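# Counting swifts at Jasbridge: a talk with the nest-box project's coordinator

The Jasbridge swift project has 53 nest boxes on the north and east walls of the old Cullinane mill. Its coordinator has run the counts for 2 seasons and keeps the records in a single spreadsheet. We spoke by phone in April, before the first birds were due.

Most of the talk was about method. The earlier counts, the coordinator said, used one evening visit per week and produced numbers that could not be compared from year to year. "People stood in different places and stopped at different times. You can't correct for that afterward." The present protocol sets a fixed point in the yard, a start 90 minutes before sunset, and a stop when the light is too poor to follow a bird into a hole. Screaming parties are logged separately from entries.

Entries are what matter. "A bird overhead could be from anywhere. A bird that goes into box 31 and stays is a record." Last season the observers logged 600 entries, and 124 of those were dropped at review. Most of the dropped ones lacked a box number. A few turned out to be starlings, which take the lower boxes early and leave by June.

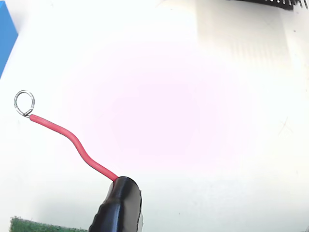

*Red insulated wire held at a black-wrapped tip.*

The siting of the boxes has been revised once. The first row was put up under the loading canopy, where the drop below the entrance was too short. Swifts fall from the hole to gain speed, and a roof edge under the box will put them off. The row was moved to the gable, and the entrances were cut to a narrow slot. The coordinator would not claim that the move explains the higher figures. "We changed the count method the same spring. It was bad planning — I'd keep those apart if I did it again."

Calls are played from two speakers on the east wall, mornings and evenings only. The Firnel site, two valleys over, plays them all day, and the two groups compare notes at the end of the season. So far there is no agreement on which schedule is better.

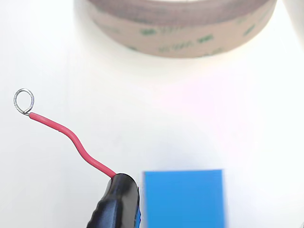 *The other end of the wire, with a small loop of bare metal.*

I asked about weather. Cold, wet spells in June keep adults away for long periods, and an evening count in such a spell will read low even when every nest is active. The sheet has a column for air temperature and another for rain in the preceding day. "I don't adjust the count. I write down the conditions and leave the number as it was."

The Nirow marsh, where many of the birds appear to feed, is next on the list. The plan is to have an observer there on the same evenings as the mill count, with both watches set to the same time. Ringing is not part of the plan. Boxes will be opened for cleaning only after the last departure, and old nest cups will be left in place.

The first count is set for the second week of May.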